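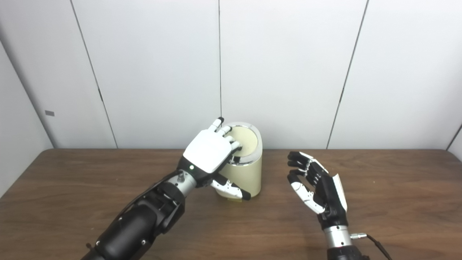 Cream canister with a silver rim, on a wooden table.

By Uldis Kļaviņa
March

How to keep kitchen scraps from smelling between trips to the compost

Line the bottom of your scrap container with a folded sheet of newspaper. Add peels, coffee grounds and eggshells as you cook. Let hot food cool first. Drain tea bags and wet greens in the sink before they go in.

After each meal, cover the scraps with a handful of dry sawdust or torn egg carton. Empty the container every other day, or daily in summer. Citrus can go in, but cut it small. 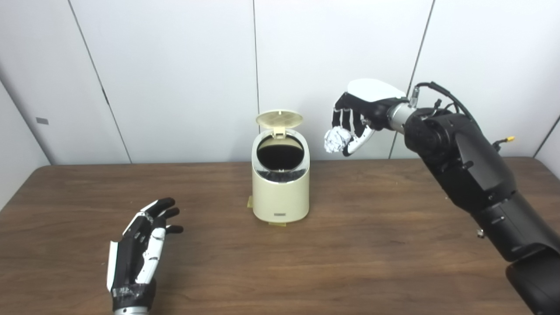 Can I put cooked rice in with the rest?
Small amounts are fine if your compost pile is large and turned often. Otherwise leave it out, as it draws mice.

Once a week, wash the container with hot water and dish soap. For a smell that stays, fill it with water and a spoonful of baking soda, leave it for 49 minutes or so while you do something else, then rinse and dry it with the lid off.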